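Pellegrini takes on three Fosska bakery cafes

July
By Iresha Liyanage

Pellegrini has bought three bakery cafes from Fosska, the family-owned group that has been scaling back its retail business since the start of the year. The shops will keep trading under their current names through the summer and will move to the Pellegrini name in the fall.

All staff at the three sites have been offered jobs on their existing pay and hours. Pellegrini said most had accepted by the time the sale closed, and that it is hiring for a handful of open positions, mainly early-morning bakers and weekend counter staff.

The price was not disclosed. The deal covers the leases, the ovens and other kitchen equipment, and the stock on hand. It does not include Fosska's wholesale bread business, which supplies restaurants and two grocery chains and will stay with the family.

Crescencio Collado, who runs operations at Pellegrini, said the company had been looking for sites in the area for two years and had walked away from several that needed too much work.

"These shops are busy and they are in good shape," Collado said. "The people who come in every morning want the same bread and the same coffee they had last week. We are going to leave that alone and work on the things customers don't see, like ordering and deliveries."

The first change will be to the coffee. Fosska bought its beans from several small suppliers, and each shop manager placed orders separately. From next month all three will switch to Ondis, the roaster that already supplies the rest of the Pellegrini group. Managers have been sent tasting samples, and Ondis will run training for anyone who works behind the machine.

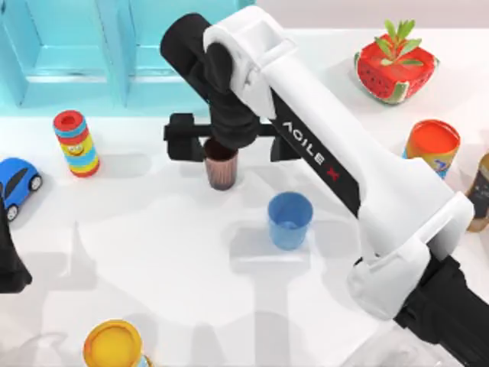 Opening hours will also be brought into line. At present two of the shops close in the middle of the afternoon and one stays open until 6 p.m. Under the new schedule all three will open at 6:30 a.m. and close at 5 p.m. Pellegrini said it would review the later closing time after the holidays, once it has a full season of sales to look at.

The menu will stay mostly as it is. The rye loaf, the cheese rolls and the seeded flatbread will still be baked on site. Cakes and pastries, which Fosska made at each shop, will come from Pellegrini's central kitchen starting in the fall. Special orders already placed will be filled by the shops that took them.

Customers with Fosska gift cards can use them at any of the three sites until the end of the year. Loyalty points are more complicated. Fosska gave one point for each dollar spent, with a free lunch at 500 points. Pellegrini's own program works on a different scale, and its equivalent reward comes at 800. Existing balances will be converted so that a customer who is halfway to a reward under the old program will be halfway under the new one. Cardholders should get an email explaining the change before it takes effect.

Some remodeling is planned for the largest of the three sites, where the seating area will be extended into a storage room at the back. The design work has gone to Follivum, which handled Pellegrini's last two openings. The shop will stay open for takeout during construction, and the work is expected to take several weeks.

Fosska said the money from the sale would go toward a second production line at its wholesale bakery. The company has no plans to sell its remaining cafe, which shares a building with its main office.

Collado said Pellegrini would not be making further purchases this year. "We want to get these three settled in first," he said. "There's a lot of paperwork to get through, and we have a new delivery route to sort out."

Suppliers with open invoices dated before the sale should continue to deal with the Fosska accounts office. Anything ordered after that date should be billed to Pellegrini.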